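Names and Memory in a Small Larp
Project report, second year, module Games and Play
Danylo Didenko, Hanna Symonenko, Yusri Raju
Wednesday, March 21, 2018

1. The question

In live role-playing games the players are called by the names of their characters. When the name is difficult, many players avoid it and say "you" or "my friend". We wanted to know if this changes how the people play together. Our group wrote a short larp called Prekik and played it two times with the same story but with different kinds of names.

The story is simple. A trading town, Skakodar, must choose a new harbour master before the evening bell. Each player has one secret, one debt and one person whom they want to protect. There are no fights and no magic, and the only rule for conflict is that the person with the higher rank speaks first.

2. Preparation

We wrote the character sheets in November. Each sheet was one page, because at an earlier game we saw that players did not read the second page. In the first version the names were long and invented, with up to four syllables. In the second version we used short names which are easy to say in English. The families, the ranks and the debts stayed the same.

Yusri made the name cards and Hanna prepared the questions for the interviews. Costumes were kept very simple: a coloured scarf for the rank and nothing more.

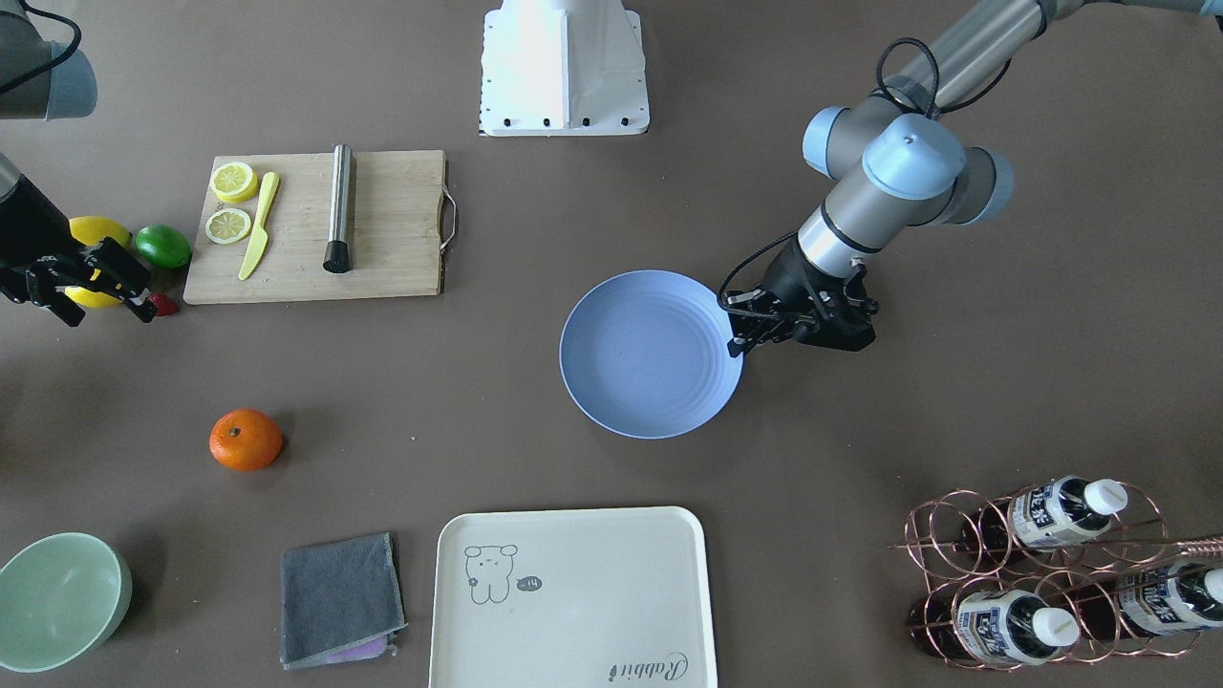

3. The two games

We had 18 players, the same people both times. This was a weakness, and we come back to it in section 5. The first game lasted 69 minutes and the second one was a little shorter, as the players already understood how the vote works.

One of us stood near the door during each game and wrote down how often a character name was spoken aloud. We did not count names that were read from a card. It was not easy to hear everything when two groups were talking at the same time, so the notes show only the direction and we do not give exact totals.

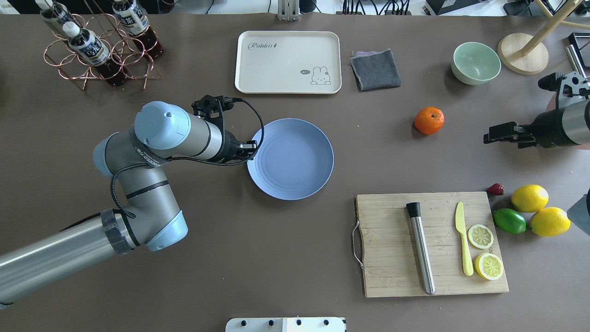
Fig. 1. Light-blue plate on the brown table.

4. What we found

In the game with long names the players used ranks instead. "Captain" and "Clerk" were heard very often, and by the end people of low rank were almost not addressed at all. The player who had the role of the widow Dovhaniuk told us that she was called by name only when somebody wanted to borrow money.

With short names there was more talk between people of different rank, and the alliances changed more quickly. Four players said they remembered the debts better too. We did not expect this answer and we had no question about it in the interview.

5. Problems

The largest problem is the order of the games. A player who knows the story will speak more freely, whatever the names are. We should have used two groups, each with a different version first. Also, we did not test the names before we chose them, and Turkport, which was the name of a rival town, was mistaken by several players for a person.

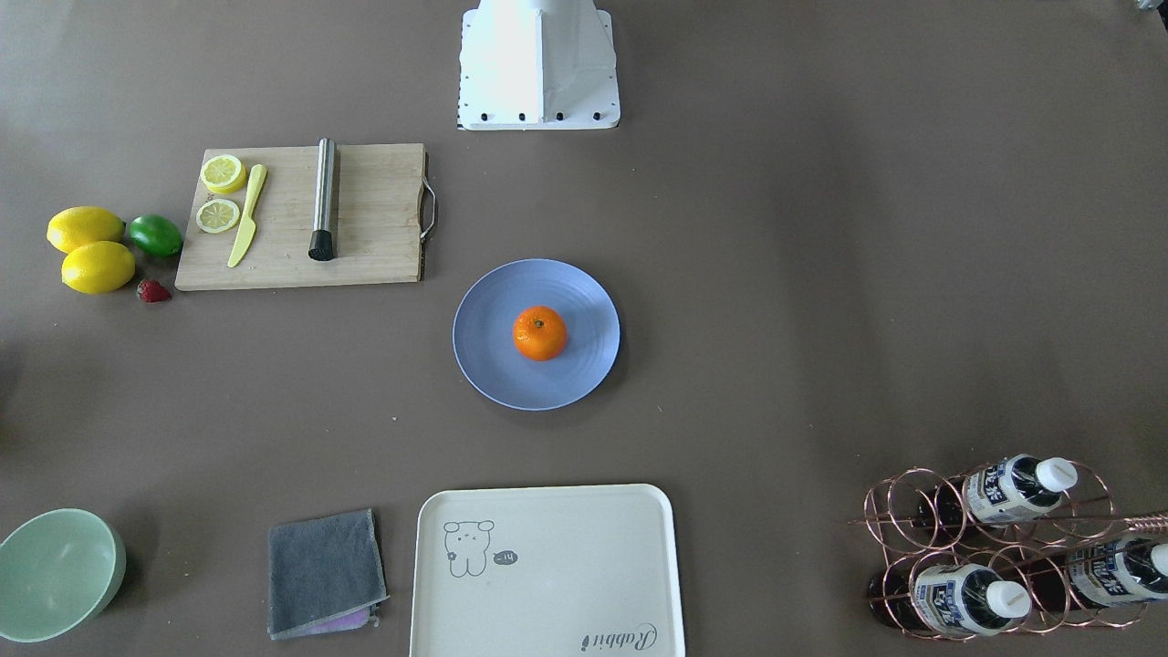 Godfrey Mutiso commented on our draft that the ranks may be the real cause, because the rule about speaking first gives every player a reason to say a title aloud. He would remove that rule and play the version with long names again. He also asked why we did not let the players practise the names together before the start, as he has seen this done in other games and it takes only a few minutes.

6. Next version

We will take out the rule about rank for one game and keep it for the other. Petro Stetsiuk has agreed to write new secrets, so that players who come back will not know them. The practice of names will be added to the opening talk in both games, and the rival town will get a different name.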